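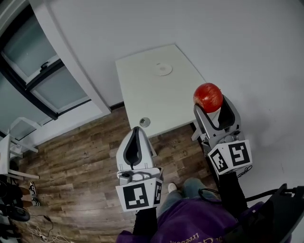
Red apple, small white table.

November 13, 2025

Cider notes, batch 11. Pressing done before lunch, slower than it should have been. Misell press leaking at the spout again – tightened the collar, still drips. Put a bowl under it.

Fruit: mostly Gomero, two crates of Song to lift the acid. Song smaller this year and very hard, the scratter jammed on them twice. Quarter them next time, halves too big.

Gravity 1.056 straight off the press. Bit higher than I expected from Gomero on its own. Taken again after the Song juice went in and it hadn't moved enough to bother writing down.

Taste: sweet up front, thin in the middle, not much tannin. Was going to add cold tea like we did in March but that batch still tastes of tea, so no.

Total weight in 1338 lb by the sheet on the door. Somebody please check this against the delivery note, the sheet has one crate written over and I can't tell if it is a 6 or a 0.

Sulphite in at the low dose. Leave overnight with the lid loose, yeast tomorrow. Don't let anyone pitch early, we lost the whole Flasturow barrel that way.

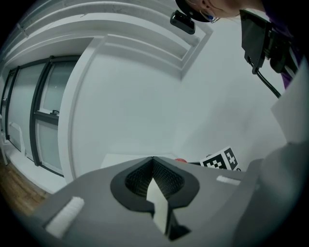

Photo: workshop notebook, own picture

About the Flasturow barrel. Rinsed it, filled with hot water, left an hour, emptied. Still smells of vinegar near the bung. Second rinse with soda same result. My vote is chop it up for planters. If anyone wants to try burning a sulphur strip in it be my guest but keep it well away from the new juice, other end of the shed at least.

Old notebook from 1956 has a recipe with raisins and a piece of beef in it. Copied out the raisin part. One demijohn only, labelled R, back shelf. No beef.

Pomace: smelled fine when I shovelled it out. Half went in the compost, half in sacks by the door for the pig people. If they havent come by the weekend it all goes on the heap, the wasps are finished but the mice aren't.

To get:
airlocks, the small ones
bungs to fit, measure first this time
pH strips, the tub is empty and was put back empty
collar for the Misell, or a bit of hose that will do teh same job

Juice temp 11 C at the end of the day. Too cold to start properly so the demijohns want moving into the kitchen before yeast goes in. Big tub stays where it is with the blanket round it.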